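Vulen clear desk organiser, open top: review
Njål Solberg, 11 February 2018

The Vulen is a rectangular open-topped box in clear plastic, divided by fixed internal walls into a grid of compartments. It is sold for pens, brushes and small tools. 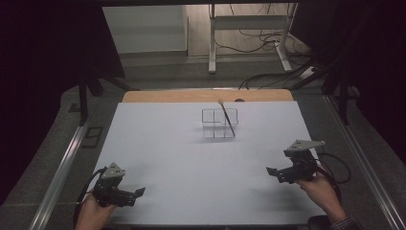
Stability was the first thing I checked. A paintbrush stored bristles up leans across its compartment and rests on the rim, so the load is always off centre. With one brush the box stays flat. With several long handles all leaning the same way it can be tipped by a light knock, and I would put the heavier items on the opposite side.

The dividers do not come out. This limits the box to narrow items, and a wide varnishing brush will not go in. Wall edges are smooth. The corners inside are tight, and dried pigment collects there; a cotton bud and warm water remove most of it.

Clarity is good when new. After 60 days of use mine has fine scratches on the base and none worth noting on the sides. On a white surface the box is easy to overlook, which matters if you work quickly.

The Jelport version has removable dividers but flexes when lifted full. The Vulen does not.

Supplied with 2 adhesive feet, which I left off. Recommended for fine brushes and pencils. Not suitable for anything wet and heavy.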